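Hand Fans from the Wadstead Household Collection

The Wadstead study room holds 86 household items lent for handling and close viewing. The selection on this page was prepared by Hatsue Kamata and is open to visitors through April.

Folded forms

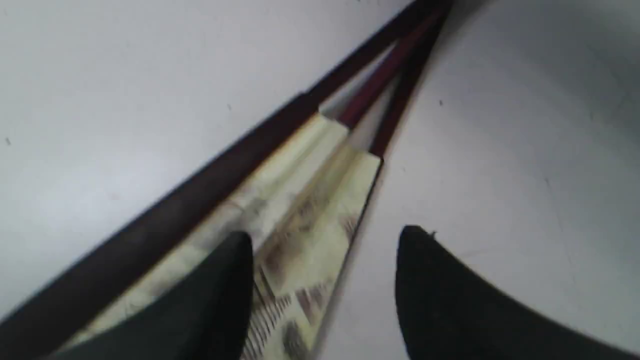 Item 12. Maroon rods meeting at a narrow point, with a cream panel between them. The panel carries a blotchy brownish-gray pattern — leaves or feathers, perhaps — and fine dark stripes.

Viewing and loans

Items may be viewed by appointment, for groups of up to six. Requests should be addressed to Imelda Saludo, Collections Office.

Page revised 6th October.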